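Kavusholm Opens Its Plainest Room to Guests

Shares 35 | Comments 2

TOLEDO, August 26, 2020 – Kavusholm, the small guesthouse owned by Paula Căpraru, has finished its reading room and would like everyone to know that the walls are gray.

Choosing the color took 184 paint chips and most of Ms. Căpraru's patience. "I wanted a gray that minds its own business," she said. "Guests can bring their own excitement."

The wall finish is by Bamora, a two-person painting firm run by Anselmo Zapata, who was asked more than once whether he planned to add a stripe. He did not. The shade shifts a little from one patch to the next, and it is staying that way.

The room opens in November with 600 books and no television. Bookings and press visits: Yaneth Huamán, front desk.

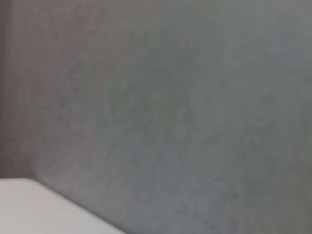
Gray wall at Kavusholm, with a little white at the lower left.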